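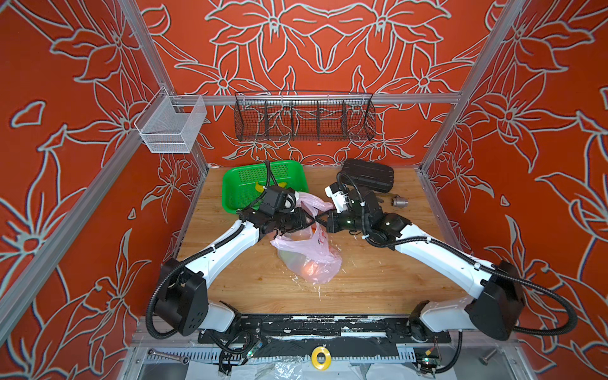 Can I put a debut mixtape on streaming if some of the beats were leased?

4 min read

Teodoro Yap

I rap under the name Solach and I'm trying to get my first full project out in March. It has 14 tracks. I made most of the beats with a friend, but 6 of them are leases I bought online from a producer who goes by Gonska. I paid for the basic license on each one and got an MP3 and a PDF.

I went to upload everything through my distributor and there's a box asking me to confirm that I own or control all the rights. I don't know if I can check that. The PDF says "non-exclusive" and has a limit on streams, but I can't tell if the limit is for each song or for everything together. It also says I have to credit the producer and doesn't say where.

One of the leased songs is the one I want as the single. It already has a cover done and I played it at two shows, and people ask me when it's coming out. I would like to announce the date soon, so I need to know whether I have to buy the exclusive on that one first or whether I can put it out now and upgrade later.

Also, do I need to register the songs anywhere before they come out?

3 comments

Anderson Aguiar

I've released two EPs with leased beats on them, so I can tell you how it went for me. I'm not a lawyer and your PDF matters more than anything I say here.

A non-exclusive lease normally lets you release the song on streaming. You own your vocals and lyrics, the producer still owns the beat, and you have permission to use it up to whatever the license says. Most distributors accept that, but read the help page for yours. Some want you to upload the license when the beat is non-exclusive, and a few won't let you turn on content matching for those songs. Leave content matching off for the 6 leased tracks. Other rappers have the same beat, and if you claim it your distributor may start flagging their songs.

On the limit, each of my licenses covered one song, so the count was per song. If you got a separate PDF for each beat, yours is probably the same, but email Gonska and get the answer in writing. Ask about the credit in the same email. I put the producer in the producer field and as a co-writer, with the split from the contract. If the contract gives a split, use that number even if the two of you talked about something else.

For the single, I would ask about the exclusive before you announce. You can usually upgrade later, but the price can go up once a song is doing well, and someone else can buy the exclusive in the meantime. Your old lease should still be good if that happens, up to its limit, but you might not be able to renew it. I had this happen with a song called "Choi" and had to take it down when the license ran out.

Registering: sign up with a performing rights organization as a writer and add each song with the splits. You can do it after release, but it's easier to do it before – you have all the names in front of you.

12 people found this helpful

Wurkia

just buy the exclusive. i got one for 200 and another guy wanted 1000 for basically the same kind of beat so ask around. also get the WAV, the mp3 sounds bad once its mastered

Teodoro Yap

Thanks to both of you. I had six separate PDFs, so I think it's per song, and I wrote to him to check. I'll hold the announcement until he answers about the single.

Share (5)

Contact us | Copyright 2023 | Back to top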